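Trekia Catalog for Stamps and Postal History
User Guide, Section 4: Adding covers and censored mail

Use this section once your album is set up (Section 2) and you have chosen a catalog numbering system (Section 3).
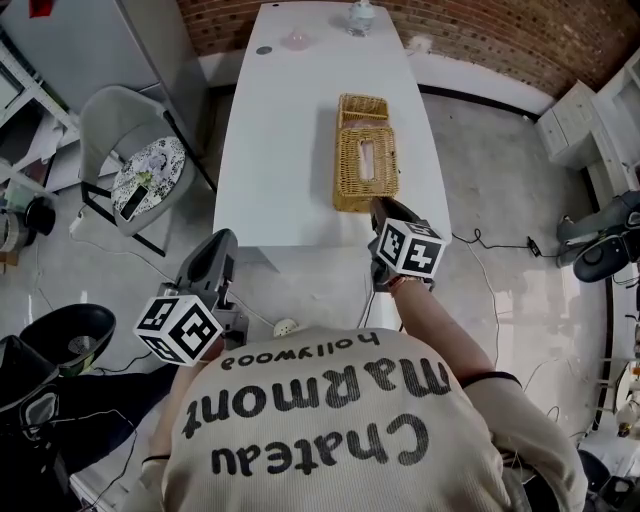
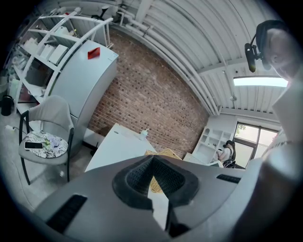

How do I list a cover that has more than one stamp on it?

Enter the cover as a single item, then add each stamp under the Franking tab. The stamps keep their own catalog numbers but are not counted again in your album total.

4.1 Creating a cover record

1. Open the album and choose New Item – Cover.
2. Type the postmark town as it reads on the cancel. If part of it is missing, put a question mark in place of each letter you can't read.
3. Enter the month and year of the postmark. The day is optional.
4. Enter the sender's address and the destination in their own boxes. Do not correct old place names.
5. Choose Save. Trekia gives the record a number, starting from 100 in a new album.

Note: The Remarks box holds 167 characters. Longer notes go in the History tab, which has no limit.

4.2 Recording censor marks

1. With the cover record open, select Markings, then Add.
2. Pick Handstamp, Resealing Tape or Manuscript. A cover can have all three.
3. Type the examiner number if there is one. Keep any leading zeros.
4. For mail to or from an internment camp, tick Camp Mail and type the camp name. The name will show up in the search list after you save.

Caution: Changing the marking type after saving clears the examiner number. Write it down first.

4.3 Printing album labels

1. Select the covers you want. One sheet holds 22 labels.
2. Choose Print – Labels and pick your paper. The Pratora and Charbonneau layouts are built in.
3. Print one sheet on plain paper and hold it against the label stock before you print the rest.

Caution: Do not stick labels to the cover itself. Put them on the album page or the outside of the sleeve.

Camp name list compiled by Lorne Bouchard. Corrections go to Dale Sandhu through the Feedback menu and are added in the September update.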